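Home | Projects | Walls | Floors | Paint | About
Search this site
Go

How to Hang Patterned Wallpaper in a Small Room
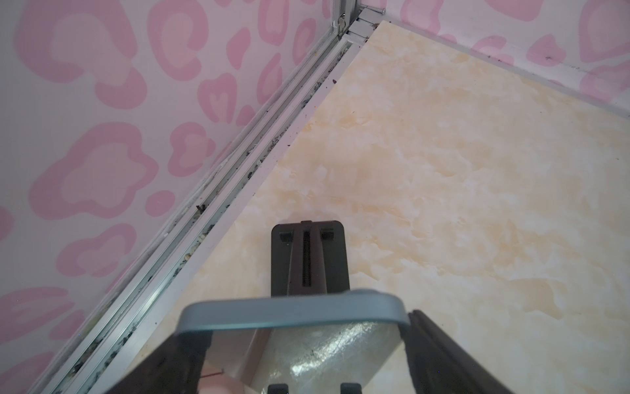 My first try at patterned paper was a guest room, and I bought exactly enough rolls for the wall area. Big mistake! Patterned paper eats up more than plain, and the bigger the pattern, the more you trim off to get each strip lined up with its neighbor. Something like a pale pink leopard print with large rosettes is kinder than stripes, as the blobs are all different shapes and your eye forgives a small slip – but you still want to match them at the seams. Look at the repeat printed on the label before you pay, and get one spare roll from the same batch.

Start with the walls. Wash them, fill the dents, sand, and wipe off the dust. My neighbor Amber Wragg skipped the sanding and could feel every lump afterward (she hung a mirror over the worst one).

Next, draw a plumb line. Don't trust the corner of the room, even in a newer house. Measure out from the corner a little less than one roll width, hang a weight on a string, and mark the line in light pencil. Your first strip goes against that line.

Cut each strip 3 inches longer than the wall at the top and again at the bottom. Hold the second strip beside the first before you cut it and slide it up or down until the pattern meets. I write a number and an arrow for "up" on the back of every one – I once hung a strip upside down and didn't notice until after lunch.

Paste the wall or the paper, whichever the label says. Smooth from the middle out with a wide brush. Small bubbles often go flat as the paste dries, so don't fuss over them.

Corners are the slow part. Never wrap a full strip around one. Cut it so just a sliver turns the corner, then drop a new plumb line on the next wall and start fresh from there.

Trim along the ceiling and baseboard with a new blade. Wipe any paste off the trim with a damp sponge before it sets.

Contact | Copyright Westum Home Notes | Back to top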